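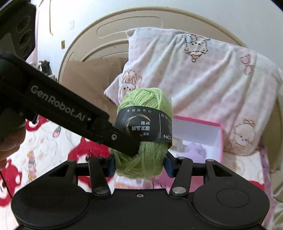 About Vultetti

We pack small mixed orders for other people's web shops. Yarn, cosmetics, toys, gifts, whatever fits in a box. Started with 4 of us and a tape gun, now two shifts, 200 orders on a busy Thursday.

Grippers do more of the picking each season. Hand-held ones first, so the packers teach the grip themselvs. Soft stuff, round stuff, glass. All different. Nobody was let go over it. Jobs moved though: less bending and reaching, more checking, more time on training. Pay went up a grade for anyone who trains. Breaks are longer too, 7 minutes, long overdue.

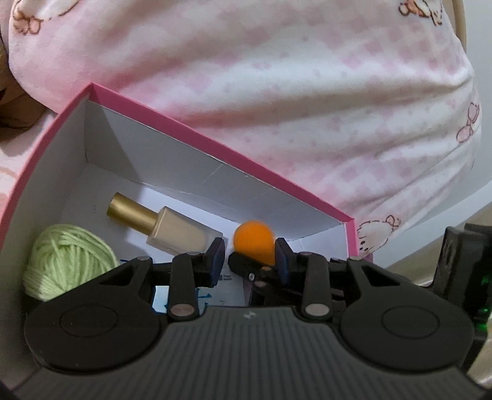
Priya Park says her wrists are better for it but she misses the chat at the old packing table, and she'd like the new rota out earlier then it is now.

Fair point. Working on it. Rota questions to Sekar Sumampouw, mornings are best.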